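Keeping the Old Ones Rolling: An Afternoon with Darnell Lindgren

November 2018

I had been meaning to drive out to Vultham for the better part of a year before I finally did it. People kept mentioning the shop to me, usually after I had complained about my wagon, which had developed a shudder at idle that two garages had failed to cure. "You should talk to Darnell," they would say, and then they'd tell me a story about a window regulator or a heater core, and the story always ended with the car still on the road.

Darnell Lindgren runs a two-bay garage on the Holby road, just past the feed store, and he works almost entirely on cars that are old enough to be a nuisance and too young to be collectible. Sedans, minivans, small pickups, the kind of car that gets handed to a teenager or driven to the train station. He'd agreed to give me a couple of hours on a slow afternoon, and he had put coffee on before I got there, and I want to say right away that it was very good coffee, because he is proud of it.

I asked him first how he ended up with these particular cars.

"Well, I drove them," he said. "I never had money for anything else. My first was a hatchback I bought for 900 dollars from a lady at my mother's church, and it had a hole in the floor on the passenger side, and I fixed that, and then the radiator went, and I fixed that. By the time I sold it I'd had pretty much every piece of it in my hands. I think if it had been a good car I'd be selling carpet today."

He spent eight years at a dealership after that, and he speaks kindly of it. He learned electrical work there from an older mechanic who made him draw out each circuit on paper before he was allowed to touch the car. He still does it. There was a pad on the bench with a blower motor circuit sketched on it in pencil, with little question marks next to two of the grounds.

"You draw it and you find out what you don't know," he told me. "I'll be going along, power comes in here, goes through the relay, and then I get to some connector and my pencil just stops. So that's where I go look first."

What he left the dealership over, if I understood him right, was time. Every job had a number of hours attached to it, and the number didn't care whether the bolts were rusted or whether the customer had a second question. He likes the second question. He told me most people lead with the thing they think a mechanic wants to hear, and then when they've got their keys back in their hand and they're halfway out the door they'll say, oh, and it does smell a little like syrup in the mornings.

"And that's the whole thing right there!" he said. "That's coolant. They came in about a foggy windshield and I could've had the dash half apart looking at the blend door, and all along they knew it smelled sweet. They just didn't think it was worth mentioning."

We got onto foggy windshields for quite a while, since it was a damp, gray sort of day and mine had been fogging the whole way over. Darnell has a patient way of going through it. He wants to know if the fog is greasy. If you wipe it with a clean paper towel and it smears, he starts thinking about the heater core. If it's only water, he wants to know if the carpet is damp, and on which side, and whether you keep the air on recirculate all winter (I do, or I did).
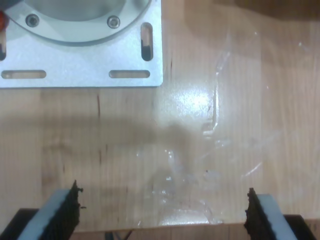

"People leave that button on from the first cold day until spring," he said, "because it warms up faster, and sure it does. But you're breathing in there. Your boots are wet. You've got the dog. All of that has to go someplace and it goes on the glass." He told me to run it on fresh air with the air conditioning switched on, even in the cold, and let the system dry things out. I had always thought the air conditioning did nothing useful in winter, and I said so, and he was very gracious about it.

Then there are the drains, which he could talk about all day and very nearly did. Under the base of the windshield, beneath the plastic panel the wipers come up through, there's a trough that catches the rain and sends it down either side of the car. Leaves get in, and seeds from the maples, and it all turns into something like potting soil. Once that backs up, the water finds another way, and often the other way is into the cabin.

"I had a van in last April, from over toward Terberg," he said. "Nice family. They'd had the windshield resealed, they'd had the door seals replaced, they'd spent 569 dollars by the time they came to me, and they still had a puddle under the mat every time it rained. I took the panel off and there was a little tree growing in there. An actual seedling with leaves on it. I cleaned out the drains and ran the hose over it for a good long while and not a drop came in."

I asked what he charged them for it.

"Not enough, according to my wife," he said, and got up to refill the cups.

It's a fair point about his wife, who does the books and who came through once while I was there, to ask about a parts invoice. The two of them disagree, in a settled and friendly way, about how much of his time he gives away. He'll look at a car in the lot for nothing. He'll talk to people on the phone about whether a used car they've found is worth the drive. She would like there to be a sign with a price on it, and he says he's thinking about the wording — he's been thinking about it, by her reckoning, for three winters.

I did want to ask him about parts, because that's the worry I hear most from people with older cars. He said the ordinary things are no trouble. Brakes, filters, belts, hoses, water pumps, all of that will be around for years. It's the odd pieces that get you, the trim clips and the switches and the little plastic gears inside a mirror motor or a vent actuator. For those he relies on a salvage yard in Liem, where they know his voice, and on a couple of shelves in the back of the shop that he calls the library.

The library is all bits he has pulled from cars that were going to be scrapped. Door handles, window switches, the arm off a hatch wiper. He writes the year and model on a piece of masking tape and that's the entire system. When I asked how often he uses any of it he laughed and said his wife had asked him that too. But a man had been in that same week for a glove box latch, which new would have meant buying the whole door, and Darnell had found him one in the library and put it on while he waited.

"He'd been holding it shut with a bungee cord," he said. "Two years! He was so happy about it. You can do a whole engine for somebody and they'll just nod and pay, and you fix the glove box and they want to shake your hand."

I asked when he tells people to give up on a car, and here he slowed down some and turned his cup around on the bench before he answered. Rust is the main thing, he said, if it's in the places that hold the car together. He won't patch over that. He puts the car on the lift and takes the owner underneath with a flashlight and lets them look for themselves, and he says he almost never has to argue after that. The rest he considers a conversation. A transmission might be worth doing if the body is sound and the person likes the car, and it might be foolish if they've been hoping for an excuse.

"I ask them if they like it," he said. "Sounds silly, but I do ask. If you like the car, you'll check the oil. If you hate it, you won't, and I'd only be taking your money."

He wishes more people would check the oil, by the way. He isn't a scold about much, but he's a little bit of a scold about that. Every second fill-up, on level ground, engine off for a few minutes, and wipe the stick first. He also thinks everyone should learn where their cabin filter lives and have a look at it once a year. He's had customers who have owned a car for its whole life and didn't know there was a filter in it, and he's pulled out ones with mouse nests on top, acorns and all.

Toward the end of the afternoon he had me pull my wagon up to the door, and he stood there with his head tipped to one side, listening to it idle. He had me put it in drive with my foot on the brake, then back to neutral. He asked me to turn the headlights on, and the heater. Then he opened the hood and watched the engine while I did it all again.

"That's your mount," he said. "Front one. It's gone soft, so it's letting everything through to the body. Your engine's fine, it's running like a sewing machine. It's just not sitting on anything."

I asked what it would cost and he said around 300, less if I didn't mind a good used one, but he wouldn't use a used one himself, not for a mount, so I shouldn't either. He wrote my number on the same pad as the blower motor circuit. Then he walked around to the front of the car, reached down to the base of the windshield, and came up with a whole handful of wet maple leaves, which he held out for me to look at.

I'm taking it back to him a week from Tuesday.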